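Prestolano Onham 议事厅发言与表决系统
适用于市镇议会、区代表会议、居民听证会
首页 > 公共会议设备 > 发言与表决 > Onham

产品概述

Onham 是一套面向市镇一级议会的有线发言与表决系统。系统由主席单元、代表单元、中央主机、结果显示软件和会议记录软件组成,可以按席位数量逐台增减。代表在自己的座位上完成签到、申请发言、发言和表决,主席在主席单元上控制发言次序和表决的开始与结束,秘书处在一台普通电脑上管理议程、名单和记录。

系统按固定安装设计,也可以临时布置在学校礼堂、文化馆等借用场地。临时布置时,各单元以同一根线缆串接,供电、音频和表决数据都走这根线,桌面上不需要另外的电源适配器。

每台中央主机最多支持 4 条线路,每条线路最多串接 20 台单元。席位更多的议会可以把两台主机级联,级联后在软件里显示为一套系统。

主要用途

市议会全体会议、专门委员会会议、预算审议、人事任命的记名或不记名表决、有旁听居民提问环节的公开会议。

本系统用于议会内部表决,不用于公职选举投票,也不替代选举主管机关要求使用的选票和票箱。

系统组成

主席单元 ON-C
带鹅颈话筒、触摸显示屏和优先键。显示屏上列出当前议题、等待发言的代表名单和剩余发言时间。按下优先键后,其他话筒暂时关闭,松开后恢复。优先键前是否播放提示音可以在软件中设置,出厂时为播放。主席单元可以放在线路的任何位置,一套系统可以同时接两台主席单元,分别给议长和副议长使用,由秘书处指定哪一台生效。

代表单元 ON-D
带鹅颈话筒、发言键、三个表决键和读卡槽。三个表决键分别为赞成、反对、弃权,键面有凸起标记,视力不便的代表可以凭触摸区分。键面文字可按订单印制,支持双语。读卡槽用于代表身份卡,插卡后视为到席,拔卡后视为离席,时间自动记入会议记录。

双人代表单元 ON-D2
两位代表共用一支话筒,表决键和读卡槽各自独立。适用于桌面较窄的老议事厅。双人单元在线路中按两台单元计算容量。

发言台单元 ON-R
安装在中央发言台上,带倒计时显示。发言台单元没有表决键,供市政官员、应邀专家和旁听居民使用。话筒由主席或秘书处打开,发言人自己不能打开,但可以自己关闭。

中央主机 ON-M
机架式安装,负责供电、音频混合、表决数据汇总。主机带两路平衡输出,接会场扩声;另有一路独立录音输出,音量不受会场调音影响。主机断电后,已经完成的表决结果保存在内部存储器中,重新上电后由软件读取。

秘书处软件
安装在秘书处电脑上,用于录入代表名单、议题和表决规则,控制会议进程,导出记录。软件界面目前有英语、德语、匈牙利语和中文。

显示软件
把当前议题、发言人姓名、发言剩余时间和表决结果送到投影或大屏幕。版式可以更换,市徽和底色由用户自己设置。表决进行期间只显示已表决人数,不显示倾向,表决结束后才显示结果。

表决方式

记名表决:每位代表的选择在表决结束后显示在大屏幕上,并写入记录。

不记名表决:软件只保存总数和参加表决者名单,不保存个人选择。不记名表决的数据在主机内汇总后才传给秘书处电脑,电脑上没有可以还原个人选择的文件。需要由第三方核验的议会,可以向我们索取数据流程说明,说明书为另册。

多项选择表决:用于从若干候选人或若干方案中选一项,最多 8 个选项。代表在单元上用左右键移动、按确认键提交。选项名称显示在单元的小屏上,过长的名称会被截短,建议录入时使用简称。

简单多数、绝对多数、三分之二多数和按在册席位计算的特定多数都可以预先设置。软件根据所设规则自动给出通过或未通过的判断,秘书处可以关闭这项功能,只显示票数,由主席口头宣布。部分议会的议事规则规定弃权票不计入总数,另一些规定计入,这一项必须在首次使用前确认,设置路径为“规则—计票—弃权”。

表决时间由秘书处设定。时间结束前代表可以改票,以最后一次按键为准。议事规则不允许改票的,可以锁定为首次按键有效。表决期间如有单元断线,软件会在表决结束时提示,由主席决定是否重新表决。软件不会自动作废任何一次表决。

法定人数

法定人数按插卡人数计算。人数低于法定数时,主席单元显示提示,但系统不会阻止会议继续进行。某些议会要求在表决前即时核对人数,可以启用“表决前点名”,代表须在规定时间内按一次任意表决键,确认在席。

回避

代表因利益关系回避某项议题时,秘书处可以在该议题下将其表决权暂停。暂停期间单元的表决键指示灯熄灭,发言键是否可用另行设置。议题结束后表决权自动恢复。回避情况写入记录,注明起止时间。

发言管理

发言次序有三种模式。

申请模式:代表按发言键进入等待名单,主席逐一批准,或由秘书处代为操作。等待名单可以按申请先后排列,也可以按党团分组排列。

自动模式:代表按键后,在同时开启话筒数未满时直接发言。同时开启话筒数可设为一至四支,不含主席单元。

手动模式:只有秘书处可以开关话筒。用于居民提问环节或秩序较难维持的会议。

发言时间可以按人、按党团或按议题设定。党团总时间用完后,软件提示但不自动关闭话筒,需要自动关闭的应在规则中另行勾选。答辩和程序性动议可以单独计时,不占用党团时间。代表单元上的程序性动议键为选装,订货时须注明,事后加装需要返厂。

记录与公开

会议结束后,软件生成一份时间顺序的会议过程记录,内容包括到席离席时间、发言人和发言时长、各项表决结果。记录可以导出为 PDF、表格文件和纯文本。软件不做语音转写,录音文件按议题分段保存,文件名包含议题编号,便于秘书人员对照整理纪要。

闭门审议部分可以单独标记。标记后,显示软件自动转为静态页面,录音输出和直播输出静音,该部分的过程记录另存为一个文件,不进入对外公开的版本。恢复公开会议时须由秘书处再次确认,系统不会按时间自动恢复。

直播输出为音频信号,并附带发言人姓名和议题名称的文字数据,可供市政网站的转播设备使用。本公司不提供转播平台。

同声传译

在有多种工作语言的市镇,系统可以接入传译设备。主机提供原声输出,译员声道由传译设备送回,代表单元侧面的耳机插孔可以选听。基本型代表单元没有耳机插孔,需要传译功能的应选 ON-D 的传译型。两种型号外壳尺寸相同,可以在同一条线路上混用。

旁听席不接入本系统。旁听席的收听设备可向经销商另购,型号不限。

安装要求

桌面安装的单元从桌面下方固定,开孔图见安装手册。不允许在受保护的历史家具上开孔的,使用平放底座,底座底面为软垫。平放底座比单元本体略宽,双人桌布置时请先核对尺寸。

线缆可以走地槽、桌腿内侧或桌面背板。线路弯折处应留出余量,不要用金属扎带勒紧。每条线路总长超过手册规定值时,须在中间加装供电插入器,插入器本身也占用一个单元的容量。

主机应安装在通风的机柜内,不要与灯光调光设备共用电源回路。秘书处电脑与主机用网线直接连接,不必接入市政内部网络。有些市政信息部门要求所有设备入网登记,这种情况请事先索取端口清单。

议事厅扩声由用户现有系统承担。主机不含功率放大器。天花板较高、四面石墙的议事厅,回声往往来自扬声器位置,更换话筒不会有明显改善,建议先请扩声公司测量。

临时布置

借用场地开会的市镇可以订购运输箱。Dresel 运输箱每箱放置 8 台代表单元,线缆放在下层。箱内隔板按单元形状裁切,鹅颈话筒可以不拆。主机另用机架箱。熟悉以后,两个人可以在会前布置完毕,首次使用请多留时间,并在代表到场前做一次完整的试表决。

布置顺序:先放单元,后接线,再给主机上电。带电插拔单元不会损坏设备,但该条线路上的音频会短暂中断。单元编号由主机按接入顺序自动分配,席位图则由秘书处在软件中拖动对应。使用身份卡的议会不必核对席位图,代表坐在哪里都可以。

试表决时,请逐台按下三个表决键,在秘书处软件的“测试”页核对。测试页的数据不写入会议记录。

身份卡

身份卡为接触式卡片,随系统提供的数量与代表单元数量相同。卡片由秘书处软件写入,代表更替时可以重新写入,不必更换。卡面可以手写或加贴标签,标签不要贴在触点一侧。

代表遗失卡片时,秘书处可以当场停用旧卡并写入一张备用卡,这一操作会记入日志。不建议由一个人保管多张代表的卡片。系统不能识别插卡的人是否为本人,这一点应由议事规则和现场工作人员保证。

不使用身份卡的议会可以改用席位登录,到席由代表按键确认。两种方式不能在同一次会议中混用。
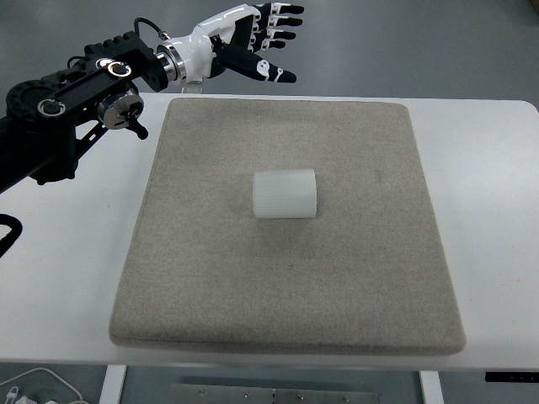
日志与权限

秘书处软件设三种账户:管理员、操作员、只读。管理员可以修改名单和表决规则,操作员可以控制会议进程,只读账户只能查看和导出已经公开的记录。会议进行中修改表决规则须由管理员输入密码,并在日志中留下修改前后的内容。

日志不可编辑,可以导出后交审计人员查看。日志保留期限由用户设定,出厂时为不自动删除。市镇对个人数据的保存期限有规定的,请按当地规定设置,软件会在到期前提示。

软件更新由用户自行决定是否安装。更新包以文件形式提供,可以用存储盘拷入,不要求联网。换届选举后的首次会议前不建议更新,名单录入和更新最好分开进行。

维护

话筒防风罩可以拆下清洗,晾干后装回。键面用微湿的布擦拭,不要使用含溶剂的清洁剂。读卡槽每年清洁一次,清洁卡随机附带。

单元出现以下情况时,可先自行检查:

指示灯不亮:检查该单元前一台的输出插头是否插到底。
话筒有声但表决键无反应:检查是否处于回避状态,或身份卡插反。
整条线路无反应:检查主机面板上对应线路的保护指示,断开该线路最后几台后重新上电。
大屏幕没有显示结果:检查显示软件是否仍停留在闭门审议页面。

其余故障请联系经销商,不要自行打开外壳。外壳封条损坏后,免费保修终止。

保修与备件

整机保修期见合同。话筒头、防风罩、读卡槽弹片属于易耗件,不在保修范围内。停产后备件继续供应的年限写在每份合同的附件中,不同批次可能不同,请以附件为准。

建议按席位数多订一到两台代表单元作为备用。备用单元应每半年接入一次,随其他单元一起更新内部程序,否则临时启用时可能提示版本不符。

与旧系统的兼容

Onham 的代表单元不能接在 Prestolano 早期的 Gulyás 系列主机上。Gulyás 系列的身份卡可以在 Onham 上继续使用,需要重新写入。Gulyás 系列的过程记录可以用转换工具导入新软件,供查询,导入的记录标有来源,不能修改。

原有桌面开孔多数可以沿用。Gulyás 双人单元的开孔比 ON-D2 略大,需加装盖框,盖框有深灰和浅灰两色。

其他厂家的鹅颈话筒不能直接使用。

选购配件

传译型代表单元
双人单元盖框
平放底座
供电插入器
Dresel 运输箱
备用身份卡,每包 20 张
清洁卡
议事槌感应垫(主席敲槌时在记录中加一个时间标记)
旁听席计数显示牌,最大显示 600

订购说明

系统按订单生产,不设现货。询价时请提供以下资料:代表席位数,主席台席位数,是否有中央发言台,桌子的尺寸和材质,是否允许开孔,工作语言,议事规则中关于表决的章节。有平面图的请一并附上,手绘的也可以,只要注明主机位置和走线长度。

属于公开采购的项目,我们可以提供技术规格文本,但不参与招标文件的起草。需要现场演示的,可由经销商携带一套小型系统到场,一般包括一台主席单元、几台代表单元和一台主机。演示时可以使用市镇自己的名单和议题,演示结束后数据当场删除。

每年 December 前后各地集中审议预算,上门安装和培训的档期较紧,希望在预算会议前启用的市镇请提前联系。

培训分为两部分。秘书处人员培训包括名单录入、规则设置、会议控制和记录导出,代表培训安排在一次正式会议开始前进行,内容只有插卡、申请发言和表决。换届后新代表的培训可以由秘书处自己完成,软件内附有一份可以打印的单页说明。

技术咨询:Gergely Bodnár,Prestolano 公共会议设备部
来函请注明市镇名称和主机序列号。序列号在主机背面,也可以在秘书处软件的“关于”页中查到。

资料下载
Onham 产品单页
安装手册(含开孔图)
秘书处软件使用手册
不记名表决数据流程说明(须登记后索取)
Gulyás 系列记录转换工具及说明

规格如有变动,以订单确认书为准。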